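Home | Projects | People | Talks | Contact

Filed under: Talks and slides, Simulation

Speaker notes: Testing robot policies in rendered rooms
Jomar Maglaya, Lallcombe, 4 April 2018

Opening. Thank the hosts. Say what the talk covers: how we score a policy in simulation and how far the score can be trusted. Keep the history of the project for questions.

Slide 2, the problem. Testing on a real arm is slow. Someone has to put the objects back after every attempt, and they never go back in quite the same place. When two policies are close, you can't tell whether one is better or had easier starts. We wanted a test where both policies get exactly the same starts.

Slide 3, what we built. Ritora is a set of rendered rooms with an arm, some furniture and a few household objects. Each start is saved as a file. The file fixes the furniture, the objects and their angles, the lamps, the wall and floor textures and the camera position. Load it again and you get the same start. Stress that the textures are chosen at random and can be ugly. We don't try to make the rooms look like anyone's house.

Slide 4, the tasks. There are two families. In the first the arm moves an object across a surface. In the second it opens or closes a drawer. Read out one instruction from each so people hear how plain the wording is: "put the mug beside the lamp", "close the top drawer". Pause here, as this is where people ask about language. Say that every policy gets the same sentence, word for word.

Slide 5, the numbers. We have 879 saved starts. 43 of them were held back and not looked at until the final runs. Each policy gets two attempts at every start. The second attempt uses a different random seed for the policy and nothing else changes. If the two attempts disagree, we report that separately and don't average it away.

Slide 6, the main result. Put up the bar chart. The order of the policies in simulation matched the order on the real arm at Kadano. The actual success rates did not match. Simulation was kinder on drawers and harsher on small objects. Say this slowly. People tend to write down the first half only.

Slide 7, why drawers are easy. Our drawer joints slide with very little friction and never stick. A gripper that catches a handle badly can still drag it open. On the real furniture the same grip slips off. Ashworth's group suggested adding uneven friction along the runner. We have tried it on one dresser and the gap got smaller, but I wouldn't quote a figure yet.

Slide 8, why small objects are hard. Flat things are the worst. A card lying on a tabletop has almost no edge to hold, and our contact model makes it skid. A policy that slides it to the edge first does better. Mention that none of ours were trained to do that.

Slide 9, scoring. A script reads the object positions at the end of the run and decides pass or fail. For drawers it reads how far the joint has moved. We checked a batch of results by eye. Most of the disagreements were mugs lying on their side in the right place, which the script passed. The rule now checks that the mug is upright.

Slide 10, what to take away. Use it to rank policies. Don't use it to promise a success rate. Publish the start files with the results so that others can run the same test.

If short of time, skip slide 8. Leave the last slide up for questions. The one below always comes up, so have it ready.

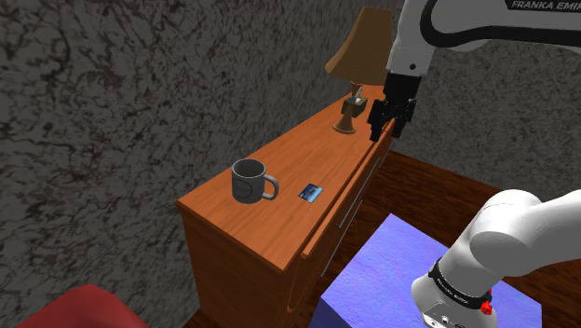 Does changing the wall and floor textures alter the ranking of the policies?

The ranking stayed the same in our runs, although every policy lost some successes when the textures were swapped. The ones trained on a single room lost the most.

Contact the Lallcombe group | Copyright 2018 | Back to top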